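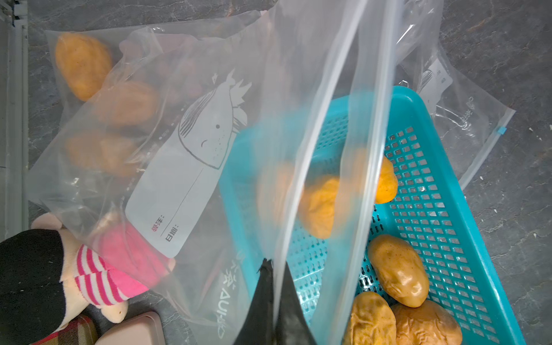 Clear bag, perforated basket, and a zip-top bag with lines for the date and notes.

By Chrysoula Gavalas
31/05/2020
Shares 25 | Comments 10
Search this site Enter keyword Go

The closed plastic bag is a poor default container for whole produce. It is a good container for carrying produce home, and most households confuse the two jobs. The bag that comes in from the shop goes into the cupboard or on to the floor in a corner, and stays there until it is empty or until something in it leaks.

My objection is mainly to do with water. A whole fruit or tuber continues to respire after harvest. It takes in oxygen and gives off carbon dioxide, heat and water vapour. In open air the vapour leaves and the skin slowly slackens. In a closed bag it stays near the surface, and when the temperature of the room drops at night some of it condenses on the inside of the film. Free water on skin is where mould starts. A bag slows the wrinkling and raises the risk of rot, and of the two faults I would take the wrinkling every time.

Wrinkled skin is routinely treated as a reason to throw things out, and I think this is wrong. A creased skin shows loss of water. It does not by itself show decay. With potatoes, the checks that matter are green patches, long sprouts, a bitter smell and wet or collapsing flesh. A tuber that is slightly soft and has none of these can be peeled and boiled. One that is badly shrivelled and sprouting should go. With fruit the test is simpler: look for mould, press near the stem, smell it.

A basket with holes in the sides and floor deals with most of the moisture problem at no running cost. It needs to stand clear of the wall, and should not be filled so deep that the lower layer carries the weight of the rest. Two shallow baskets are better than one deep one. Potatoes also need darkness, which an open basket does not provide, so the basket belongs in a cupboard or under a cloth that lets air through. I keep mine in the cupboard below the stairs, the coolest place in the house outside January, when everywhere is cool.

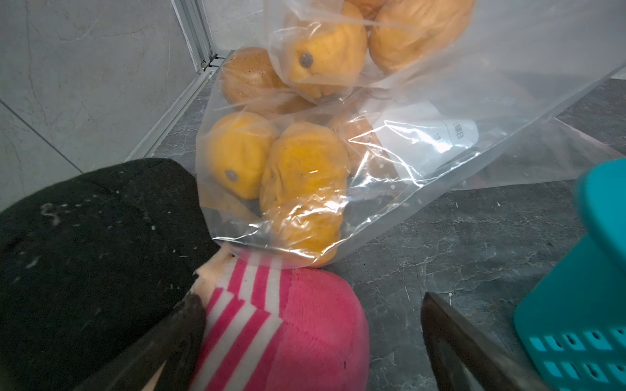 Bagged produce with creased skins, a printed paper label tucked in beside it.

The second matter is sorting. Clear film makes a bag look as though it can be inspected from outside. In practice, glare and folds hide a good part of the contents, and the item most likely to be going off is the one at the bottom with the others resting on it. Tipping everything out once a week takes 2 minutes. Anything soft is moved to the front for the next meal, and anything wet is removed, together with a wipe of whatever it touched.

I have no quarrel with zip-top bags as such. For cut vegetables in the fridge, for herbs, and for anything going into the freezer they do the work well. The printed panel for a date is the most useful part of the product and the least used. The date should be written before the bag is filled, with a pen that will not rub off. The notes line can carry the variety or the weight. Freezer bags without a date become unidentifiable within a month.

When I made this argument in the Te Moana newsletter, a reader answered that shops sell produce in bags, so bags must be suitable. Shops turn their stock over quickly, and many produce bags are punched with small holes for ventilation. A household reusing a plain bag has neither advantage. If the bag must be kept, leave the neck open and fold it down to the level of the contents. It is a partial remedy, and costs nothing.

My own practice is to empty the shopping on to the worktop, sort it, put whole produce into baskets, and keep the bags for the next trip.

Comments (10) Share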